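From: Gizella Sárközi
To: Pilbridge Repair and Reuse list
Subject: Re: Storage unit rent going up in July

Ernő Szabó wrote:
> The Wainwright people want 289 a month from July, up from 271. Do we
> stay, or does somebody know of a cheaper place? Also, what is still
> in there that we could get rid of?

I'd stay for now. Noémi and I looked at the units out at Simudwood in the spring. They were cheaper, but the gate closes at 5:00 pm and most of us don't get off work until later than that. The deposit was 50, and they wanted three months up front.

On the second question, the old inventory sheet is out of date. It has 17 lines on it, and several of those things went out at the last swap. I'll send a new one once Andor gives me back the spreadsheet. 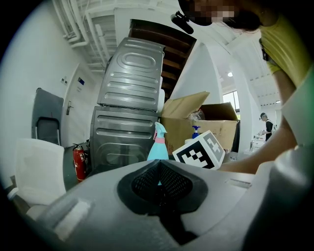
Steel appliances, open box, spray bottle and pump bottle.

Chairs and lamps should go first. They take the most floor space and we get new ones offered every month anyway. The books can go to Ildikó, she has already said yes. Please don't promise anything to people outside the list until the new sheet is up.

If we can clear the back half, the smaller unit next door might be enough. Ernő, could you ask what they charge for that one?

Gizella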